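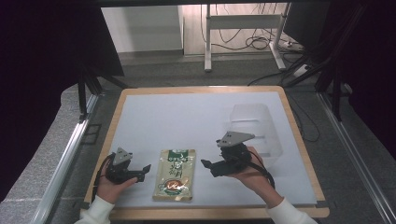
A reader of the first edition wrote to complain that this chapter was unfair to food companies, and that a shopper with any sense already knows a package is an advertisement. We kept the letter. We also kept the chapter, with changes, and you can decide whether the reader had a point by the time you reach the exercises.

# Chapter 3: What the Package Says

Most adults will tell you that advertising doesn't work on them. Ask the same adults why they bought one brand of crackers over the one next to it and you will often hear a phrase that came off the box. "It's lighter." "It's made the old way." Lighter than what? Which old way, and was it any good? The words sound like facts, and they get repeated like facts, but there may be very little in them that anyone could check.

This chapter deals with claims printed on packaged food. In Chapter 2 you sorted statements into those that can be tested and those that can't. You will use the same sorting here, on material that was written by people who are paid to blur the line.

## Three kinds of claim

A **measured claim** gives an amount. "Contains 3 grams of fiber per serving" can be right or wrong, and a lab could settle it. Be careful anyway. The amount may be true and still tell you little, especially if the serving is smaller than anything a hungry person would eat.

A **comparison claim** says the product has more or less of something. It should name what it is being compared with. When it doesn't, you have half a sentence. Suppose the Brandow company sells a chip with "less salt." It could mean less than last year's chip, less than a rival's, or less than seawater.

A **mood claim** has nothing in it to test. "Wholesome," "honest," and "crafted" belong to this group. So do most pictures of farms. We don't say that mood claims are lies. A lie has to say something first.

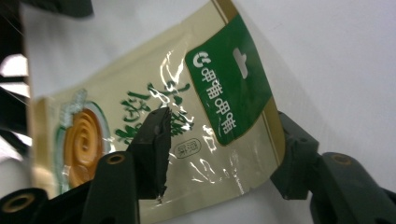
Does a mood claim ever become a measured one? It can, if the company says on the package what it means by the word and gives an amount that someone else could check.

That happens less often than you might hope. Look for it when you do the pantry exercise at the end of the chapter, and write down the exact wording when you find it.

## The Fumitz survey

Here is the case we will return to throughout the chapter. Fumitz, a maker of rice snacks, printed "Preferred by families" across its packages. Asked for support, the company pointed to a survey of 905 shoppers carried out by a research firm called Suvell. That is a decent number of people, and many students stop reading there.

Keep reading. The shoppers had been sent free Fumitz snacks for 14 days before they answered. They were asked to choose between Fumitz and a single rival, Tô, which many of the stores in the area did not carry. The word "families" was never explained in the report. Someone living with a roommate may have counted, or may not have.

None of this shows that the snack is bad. It may be very good. The survey can't tell us, though, and the package speaks as if it can. You should also be a little suspicious of us at this point. We picked a weak survey because weak surveys make lively lessons, and a textbook can tilt a sample as well as anyone.

## Before you go on

Write short answers in your notebook. You will come back to them after Section 3.2.

- Choose one phrase from a food package at home. Copy it word for word and say which of the three kinds it is.
- Rewrite "Preferred by families" so that it could be tested.
- What would Suvell have had to do differently for you to believe the result? Be specific about who is asked and what they are given.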